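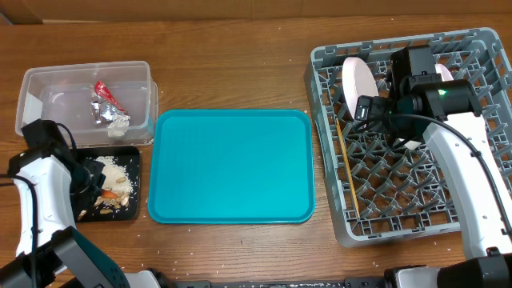
*Altholm Kitchen Notes, Issue 11*

Your food waste questions, answered

**Which caddy do I use for scraps?**
The small one with the lid, which lives indoors. The bigger bin stays outside and is the only one the crew will empty, so do please tip one into the other the night before.

**Can I put crisp packets and foil wrappers in with the food?**
I'm afraid not, however small they are! Clean kitchen foil can go in with your tins, but crisp packets and shiny sweet wrappers belong in the general rubbish for now.

**What about kitchen roll?**
Yes, if it has only mopped up food. Anything used with bleach or spray goes in the rubbish.

**My caddy smells dreadful in July. Any ideas?**
You have all our sympathy. A sheet of newspaper in the bottom helps a good deal, and so does a rinse with hot water and a splash of vinegar (I keep a bottle by the back door).

**Where can I get more liners?**
From the library on Illberg Road or the Muvumside shop, one roll per household. We had 700 rolls delivered in April 2023 and 329 are left, so there are plenty to go round.

**Do bones and tea bags count as food?**
They do, both of them, cooked or raw, and so do eggshells and coffee grounds.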